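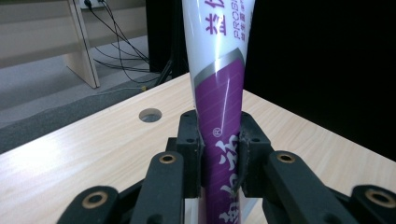 Getting the Last of the Paste Out
Bathroom notes, compiled by Shuzhen Jia

A plastic tube springs back after each squeeze and draws air in at the neck. Paste then clings to the walls in the middle while the end looks spent. To move it:

Lay the tube flat on a hard surface, cap closed. Draw a ruler edge from the crimp toward the shoulder with even pressure. Do not use a knife back - it scores the plastic.

Fold the crimp over twice and hold it with a binder clip. Refold every 9 days, or when the clip slides.

Stand the tube on its cap overnight. A 100 ml tube that feels empty will usually give a few more brushings. 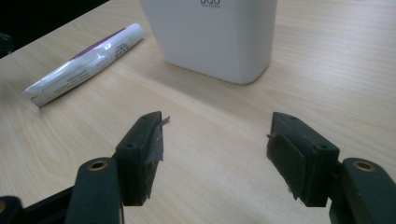 Bomstead Household Sheet, No. 93, page 2
A tube left lying on a wooden top should have its cap wiped first. Dried paste is mildly abrasive and dulls an oiled finish. Lift fresh spots with a damp cloth, then dry along the grain.

For storage, a straight-sided plastic container is easier to clean than one with ribs. Rinse it weekly and dry the base before it goes back on the wood. Trapped water leaves a pale outline - Dumisani Ngubane's remedy for that is in the August sheet, under Table Rings.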